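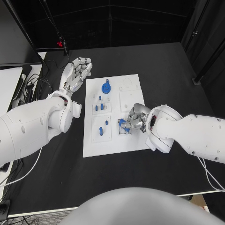
4. Mounting the shelf rails

Home > Guides > Kernwood wall shelf > Part 2

Before you start this section, the two uprights must be already fixed on the wall (see section 3). Please check them again with the spirit level. A small error at the bottom becomes a big one at the top.

4.1 Put all the rails on a flat surface and sort them by length. The long rails are 700 mm. The short ones go only in the corner unit.

4.2 Hold the first rail with the lip looking up. Push the hook into the slot of the left upright, then into the right one. You should hear a click on both sides.

4.3 Put in the locking screws by hand. Do not tighten them yet.

Note: If the screw stops after one or two turns, take it out and begin again. Do not force it with the key.

4.4 Repeat for the other rails, from the bottom to the top. Leave minimum 7 slots free between two rails if you will keep tall books or files there.

4.5 Tighten all the screws, first left side, then right side.

CAUTION: Do not use an electric screwdriver. The thread in the upright is soft and it is easily damaged.

CAUTION: Keep children away until the shelf boards are locked (section 5).

Spare hooks can be ordered with part number 2724. Please write also the colour of your uprights.

Next: 5. Shelf boards

1057 shares | 3 comments

Darcy Kowalchuk
My right upright has no click, only the left. Is it safe?

Bence Pálfi
@Darcy same with me, the hook was a little bent. I ordered the 2724 and now it clicks.

Lorna Bañez
Please add the length of the short rails also, I had to measure them.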